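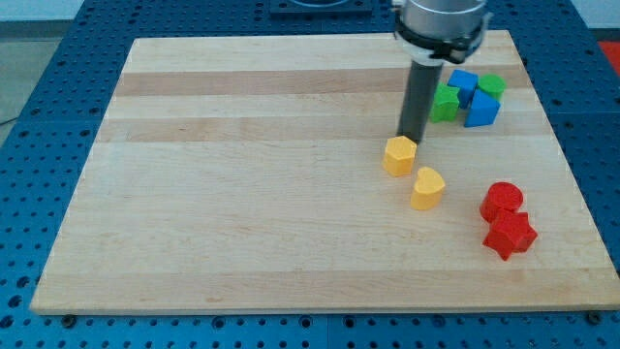

공용 작업실 8월 정기 회의는 수요일 저녁 일곱 시에 시작했습니다. 사회는 Traltura 모임 대표가 보았고, 기록은 Vesela Begović가 했습니다. 첫 번째 안건은 도형 블록과 작업판의 보관 방법이었습니다. 지난달에 블록을 종이 상자 한 개에 모두 넣었는데, 꺼낼 때 모양을 찾기가 어렵다는 의견이 여러 번 나왔습니다. 색으로 나누는 방법과 모양으로 나누는 방법이 있습니다. 색으로 나누면 노란 육각형과 노란 하트가 한 칸에 들어가고, 빨간 원기둥은 빨간 별과 함께 들어갑니다. 모양으로 나누면 빨간 별과 초록 별이 같은 칸이 됩니다. 토론을 조금 길게 했고, 결국 색으로 나누기로 정했습니다. 찬성이 많았고 반대는 두 명이었습니다. 반대한 분들은 아이들 수업에서 모양 이름을 먼저 배우기 때문에 모양별 보관이 더 편하다고 말씀하셨습니다. 이 의견은 10월 회의에서 다시 듣겠습니다.

참석: Traltura 모임 대표, Bindach 수업 담당 두 분, Prothero 목공반 두 분, 기록자. Navier 쪽은 일정이 겹쳐서 결석하셨고, 의견을 미리 메일로 보내 주셨습니다.

지난 회의록 확인
7월 회의록을 읽었습니다. 수정할 곳이 하나 있었습니다. 창고 열쇠를 받는 사람이 목공반으로 적혀 있었지만, 맞는 것은 수업 담당입니다. 고친 다음에 승인했습니다.

안건 2. 단풍나무 판의 관리
밝은 줄과 조금 진한 꿀색 줄이 번갈아 있는 판에 대하여 목공반이 설명했습니다. 이 판은 단풍나무 조각을 붙여서 만든 것이므로 젖은 수건을 판 위에 오래 두지 않도록 부탁하셨습니다. 수업이 끝나면 마른 천으로 닦습니다. 기름을 바르는 일은 목공반이 맡습니다. 수업 담당 한 분이 판을 다른 방으로 옮겨도 되는지 질문하셨습니다. 판은 파란 타공 탁자에 둔 채로 쓰고, 옮길 필요가 있으면 먼저 목공반에 연락하기로 했습니다. 앞쪽 볼트를 개인이 마음대로 풀지 않습니다.

안건 3. 파란 탁자의 청소
탁자 표면의 작은 구멍에 톱밥과 지우개 가루가 들어간다는 이야기가 나왔습니다. 물걸레로 닦으면 가루가 구멍 안에서 굳습니다. 그래서 먼저 솔로 쓸고, 다음에 청소기를 사용하는 순서로 합니다. 청소기의 좁은 입구는 선반 아래 서랍에 있습니다. 사용한 뒤에 같은 서랍에 돌려놓아 주십시오. 지난달에는 이것을 찾는 데 시간이 많이 걸렸습니다.

안건 4. 보관함 구입
뚜껑이 있고 칸이 나누어진 보관함을 2개 사기로 했습니다. 한 개는 지금 쓰는 블록을 위한 것이고, 다른 한 개는 예비 블록을 위한 것입니다. Navier의 메일에는 투명한 뚜껑이 좋겠다는 의견이 있었고, 참석자 모두 동의했습니다. 크기는 선반 깊이에 맞추어야 합니다. 선반은 Prothero에서 다시 재고, 그 숫자를 게시판에 쓰기로 했습니다. 주문은 Bindach가 합니다. 영수증은 대표에게 직접 주시기 바랍니다.

안건 5. 이름표
칸마다 색 이름을 한글로 씁니다. 글씨를 아직 읽지 못하는 아이도 있으므로 색 스티커도 같이 붙입니다. 영어를 함께 쓰자는 제안이 있었지만 이름표가 작아서 이번에는 하지 않습니다. 파란색과 초록색은 저녁 조명에서 헷갈릴 수 있다는 말씀이 있었습니다. 이 두 색은 서로 떨어진 칸에 넣기로 했습니다.

안건 6. 수업 후 정리 시간
현재는 수업이 끝난 뒤에 남은 사람이 정리합니다. 수업 담당은 마지막 10분을 정리 시간으로 정하고 아이들이 직접 블록을 넣게 하자고 제안하셨습니다. 목공반은 수업 시간이 짧아지는 것을 걱정하셨습니다. 우선 9월 한 달만 이렇게 해 보고, 다음 회의에서 결과를 말하기로 했습니다. 칠이 벗겨졌거나 모서리가 깨진 블록이 나오면 보관함에 넣지 말고 목공반 책상 위 바구니에 따로 둡니다.

담당 정리
선반 재기: Prothero 목공반
보관함 주문: Bindach 수업 담당
이름표와 색 스티커: Vesela Begović
청소 순서를 적은 종이: Traltura 모임 대표

기타
창문 옆 의자 하나가 흔들립니다. 수리할 때까지 벽 쪽에 두고 앉지 않습니다. 겨울 수업 시간표는 초안이 아직 준비되지 않아서 다음 회의로 넘겼습니다.

회의는 저녁 여덟 시 반에 끝났습니다. 다음 회의도 수요일 같은 시간에 합니다. 회의록에 틀린 내용이 있으면 다음 회의 전까지 기록자에게 알려 주십시오.

기록: Vesela Begović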